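Burmont Street Paint Kit for Ground Murals and Painted Plazas

Product page / Surface art / Kits

The Burmont kit is made for artists, architects and city teams who want to paint a large picture on asphalt, concrete or paving stone. It holds the paint, the primer and the marking tools for one mural of middle size, for example a school yard, a bus stop area or the crossing of two small streets. You can order it with the colors of our card or send us your own color list.

We started with this kit after many artists told us the same problem. They used wall paint on the ground, and after one winter the picture was gone. A street is not a wall. Cars turn their wheels on it, people drag suitcases, and in January there is salt. The Burmont paint is a two-part acrylic with fine sand already mixed in, so the surface keeps its grip also when it rains.

What is in the kit

Base primer, two buckets
Ground paint in six colors, matte
Hardener, to be mixed on the same day of use
Fine sand for extra grip, in a separate bag
Chalk line, with blue and white chalk
Morkska grid cord, marked at every step
Two wide rollers with long handle
Edge brushes in four widths
Printed guide in English and Spanish

The Morkska grid cord is the part which our customers ask for most. If you paint an optical picture, where a flat street must look like hills or like a deep hole, the drawing has to be stretched in the correct way from one viewing point. You print your design with a grid, you lay the cords on the ground in the same grid, and you copy square by square. For people who prefer to work with a projector at night, the cords can be left out and the price becomes lower.
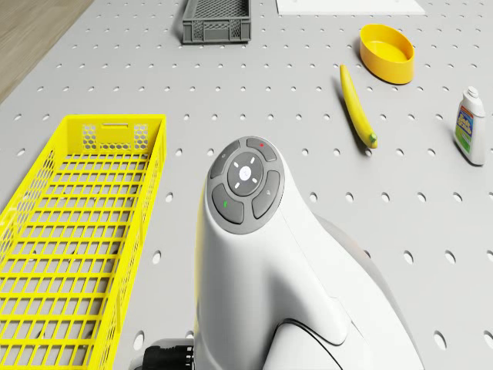

Order numbers are 1,279 for the standard kit and 1,845 for the large kit. The large kit has double quantity of paint and primer, but the same tools. Please write the order number in your message, because the boxes look the same from outside and we pack by number.

Preparing the ground

Wash the ground with high pressure water and let it dry for a full day. Oil spots must be cleaned with a degreaser, otherwise the primer will not hold there. New asphalt should rest before painting, and we advise to ask the road company how long. Apply the primer in one thin layer. Then make the drawing with chalk, and only after this open the color buckets. Once the hardener is inside, the paint stays usable for two hours, and less in strong sun.

Do not paint below 50 °F. Keep cars away until the next morning.

Finish

For places with many cars we recommend the Jostus clear coat, sold separately. It makes the colors a little darker, so please test it on a small corner first. For walking areas only, the clear coat is optional. The Hellwig stencil sheets also fit with this kit and can be washed and used again.

From our customers

"I painted a spiral in front of the music school and the children walk around it very carefully, as if they could fall in. The red needed one more layer than I planned. The rest covered well." Shobha Pai

"Good grip. The guide should explain better the corner squares, I had to call and Makis Koutsoukos helped me by phone." Elango Krishnan

We have since added a new drawing about the corner squares in the guide. If you have an older copy, write to us and we will send the page.

Delivery

Kits leave our store within five working days. Own color lists take three weeks. The hardener cannot travel by air, so orders to islands go by ship and need more time. Unopened buckets can be returned, mixed colors cannot.

Questions about designs and quantities: Vasanthi Panicker, surface art desk
Page updated 10/30/25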